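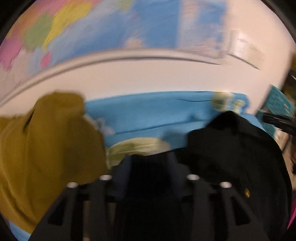 Old globes, how do you find the year? And do you keep it or replace it?

Board: Maps, Atlases and Globes

marlpit_row
Posted Sunday, July 5, 2026

Hello everybody. I read this forum since February but it is my first topic, so please excuse me if I put it in the wrong board. English is my third language and I write slowly.

I have a tabletop globe from the flat of my aunt. The maker on the label is Dollov, and after the name there is only a number, 3341. No year. I want to know how old it is, because my daughter will start geography at school and my husband says we should buy her a new one. He found a Rikent with a light inside. I would like to keep the old one, but I don't want her to learn countries that don't exist anymore.

What I checked until now: Germany is one country. Czechoslovakia is also one country, which surprised me. Namibia is written as Namibia. The Soviet Union is not there, but the borders in Central Asia are very thin and I am not sure that all of them are printed.

Is the number perhaps a hidden date?

Ferrule
Welcome. Right board.

You already have it. Germany unified October 1990, Soviet Union gone December 1991, Czechoslovakia split on the first of January 1993. If all three are as you say, the map was drawn in 1992. The number is almost certainly a catalog number and you can forget it.

ostler9
Careful with that. The map was drawn in 1992, OK, but the globe could be sold much later. Small makers printed a big pile of gores and used them until the pile was finished. I have one that shows a united Yugoslavia, with a receipt from 1997 folded inside the box.

marlpit_row
Thank you both! I went to look at Yugoslavia. It is divided, Slovenia and Croatia are separate. Bosnia is also separate, but the name is printed in the sea with a small line going to it.

What are gores, please?

Ferrule
The long pointed strips of paper that the map is printed on. They are glued side by side onto the ball. Look near the equator and you can often see where two strips meet, because a river or a coast makes a little jump.

With Bosnia separate you are in 1992 and not in January. I am happy with that.

tidewrack
I don't agree with "you already have it." I repaired globes for a small shop for many years and the border method is good for big makers with an editor. For cheap ones it is a trap. They changed what was in the newspaper and left everything else. I have seen a globe with Namibia correct and Upper Volta still there, eight years after it became Burkina Faso.

marlpit_row, please check these:
Yemen, one or two? (one since May 1990)
Burma or Myanmar? (1989)
Capital of Nigeria, Lagos or Abuja? (December 1991)
Eritrea, separate or part of Ethiopia? (1993)

If they all agree with 1992, I will also be happy.

Ferrule
Nobody dates a globe by Burma. Half of the publishers kept Burma for years as a choice, and some printed both. It tells you about the editor's politics and nothing about the year.

tidewrack
That is fair for Burma. I take Burma back. I keep the other three.

marlpit_row
I did the homework with a magnifying glass and my daughter held the lamp.

Yemen: one.
Burma: it is written "Myanmar (Burma)" so you can both be right.
Nigeria: Lagos has the star. Abuja is there with a small dot.
Eritrea: inside Ethiopia, no border.

So Nigeria is the bad student?

ostler9
Nigeria is always the bad student. Capitals are on a separate plate from the colors on many cheap printings, and a plate costs money.

tidewrack
Then I say the base map is from 1990 or early 1991, corrected in 1992 for the Soviet Union and Yugoslavia. That is a normal history for such an object. Ferrule has the year, I have the reason to doubt it, and we can stop there.

Ferrule
Agreed, mostly. I would still write 1992 on the tag.

quillback
Different question, sorry. What about the second half of the title, keep or replace? I had the Rikent with the light for my two boys. The light is nice in the evening, but the bulb holder got loose and then the ball didn't turn well. The names are also printed very small. I gave it to a neighbor and bought a used Carré without light, and this one gets used much more.

Millrace_Jo
We had the opposite experience. Our Rikent is fine and my son falls asleep with it on. I think a child needs the correct map first. You can keep the old one on a shelf for yourself. A teacher will not be pleased to hear that Prague is in Czechoslovakia.

ostler9
A teacher should be very pleased! The whole lesson is there. You put a new flat map on the wall beside it and the child finds the differences. My nephew found South Sudan by himself and talked about it for a week.

Millrace_Jo
Your nephew, maybe. Mine would only remember the wrong one.

marlpit_row
I see that both ways are possible. My daughter likes to spin it with her eyes closed and stop it with one finger, and then she has to say one thing about the place. Mostly she arrives in the Pacific, and then she says "fish." I am not sure which map is needed for this game.

One more practical question. The varnish has become a little yellow near the South Pole and feels sticky. Can I clean it with water?

tidewrack
No water! The paper swells at the seams. Use a dry soft cloth first, then a very small amount of white bread, the inside part, rolled like an eraser. If it is sticky from old varnish, leave it alone and keep it away from the radiator.

quillback
I used baby wipes on mine and nothing happened.

tidewrack
Nothing happened yet. Look at the seams again next winter.

Ferrule
Also check the little nut at the top — they get loose, and then the ball drops lower and rubs on its support. Tighten it by hand only.

marlpit_row
The nut was loose, thank you. I tried the bread on a small area in Antarctica and the cloth became gray, so something came off.

We decided to keep the Dollov and buy a wall map. The bookshop in our street has one from Staten, with paper or with a plastic surface. Does somebody know if you can write on the plastic one and wipe it off?

ostler9
With the right marker yes. Try it in a corner first, in the ocean.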